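Home > Beauty > Fragrance

New bottle of Eleno fades much faster than my old one

Posted by plumstone

I've worn Eleno eau de parfum for years and have just finished a bottle that lasted me all day, easily 12 hours on a jumper. I bought the replacement from the Bovow website on Monday, using 700 loyalty points towards it. Same size, same box apart from the lettering, which is a slightly darker gold.

The new one smells right for the first few minutes and then drops away. By lunchtime I can't smell it on my wrist at all. I put it on after my shower, same as always, two sprays on the neck and one on each wrist. I haven't changed my moisturiser or washing powder.

The code on the bottom of the bottle is 467. The old bottle has gone in the recycling so I can't compare.

Is it a fake, have they changed the recipe, or is it me? I don't want to send it back if it only needs time. It also has to survive being carried to work and back, so if there is a better way of keeping it I'd like to know that too.
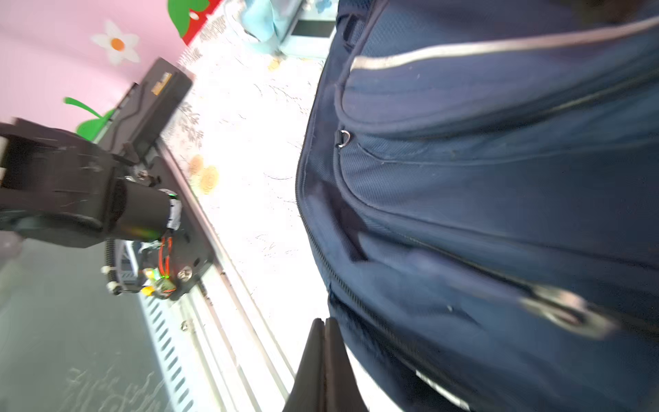 teasel_and_tar

It might well be you, I'm afraid. When you wear one scent every day your nose stops picking it up. Mine did that with a fig one and I kept adding more until people on the bus moved. Leave it alone for a week, wear nothing, and then try it again. Or spray a scarf, hang it in another room and smell it when you come back in from outside.

The other thing is that your old bottle was nearly empty. There was a lot of air in it and it had probably got stronger and a bit heavier over the years. A fresh bottle nearly always seems thin next to that. I wouldn't call it fake on that alone.

greyhem

I agree with trying the scarf, but I'd do a few checks before the return period runs out.

Start with the code. It should be printed or etched on the glass and the same one should be on the bottom of the box. If the two don't match, send it back. If they do match, it doesn't prove much, but it's one thing ruled out. The number by itself won't tell you the year. Email the maker, give them the code and ask when it was filled. I did this with a MacBrayne cologne and had a reply within days.

Then look at the sprayer. It should give a fine, even mist. A poor sprayer puts out far less than a good one, and two sprays from it may be only half of what you were getting before. 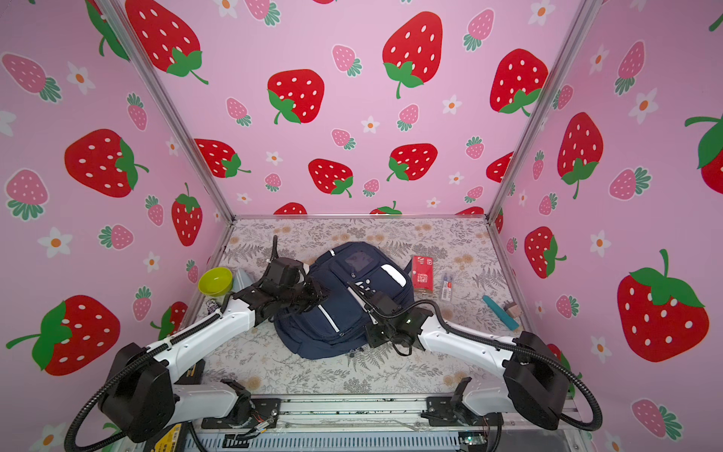

If the sprayer is fine, compare it with a tester. Jarneck have Eleno on the open shelf in the bigger branches. Put theirs on one wrist and yours on the other, write down which is which, and don't smell either for an hour. Ask somebody else to have a go as well, preferably somebody who doesn't wear it.

Both the same and both weak means the recipe has probably been changed. A new shade of lettering on the box does make me wonder, as they often alter the packaging at the same time. The list of ingredients on the box would show it, if anyone here still has an old one to read from.

Yours weak and theirs strong means a bad bottle or a copy. Go to Bovow with that and ask for the points back as well as the money. They sometimes forget the points.

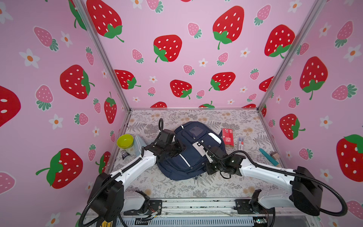 As for carrying it, don't take the full bottle. Get a small refillable atomiser, fill it about halfway and keep the big one in its box in a drawer, away from the radiator and out of the bathroom. Stand the atomiser upright in an inside pocket with the cap on. Glass ones are better than plastic if you mean to leave scent in there for weeks. Wash it out with plain perfumer's alcohol before changing to a different scent, and let it dry with the top off.

Dry skin makes any perfume go quickly too. Try an unscented cream first and spray once it has sunk in.

plumstone

Thanks both. The codes match and the spray looks normal to me. I'll take it to Jarneck at the weekend and try one on each wrist.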